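Karlijn Baert @karlijnbaert
23 Feb 2021

1/ I have been decluttering since October. A thread, for anyone who also owns 3 cheese graters and grates cheese with none of them. 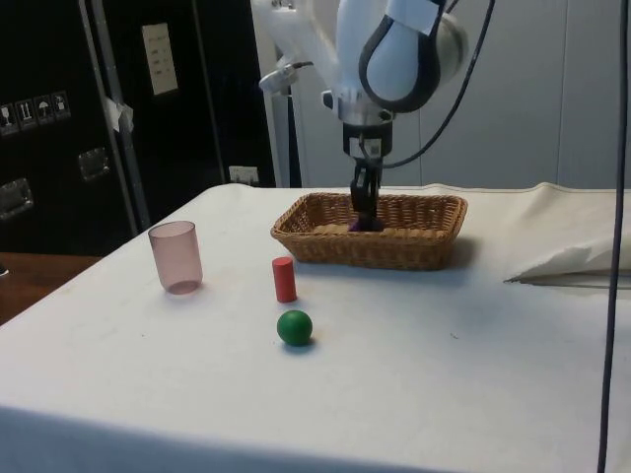
2/ The method comes from a book Halina lent me, which I suspect was her way of decluttering the book. Every room gets one container for the homeless stuff. A rectangular wicker basket like the one up there is about as big as I'd trust anyone with. Go bigger and you've bought a second attic.

3/ Whatever goes in gets a decision by bedtime. Keep, give, toss. Purple things are harder to toss, don't ask me why.

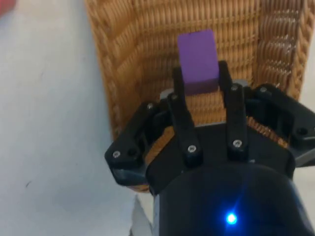

4/ Cables. I own 36. Jozef says you never know. Jozef has been saying this since we lived in Bresau and we still don't know.

5/ Clear one surface completely and leave it clear overnight. Mine lasted 6 hours – then the mail came.
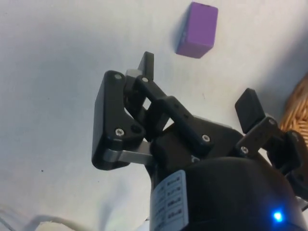 6/ Gift guilt. My aunt gave me a fondue set two apartments ago. It has moved more often than I've used it.

7/ It went to a neighbor last week. She was thrilled, 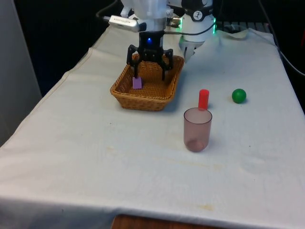
and I felt light and generous until she invited us over for fondue. Now I have to bring the bread, and I gave away the bread knife.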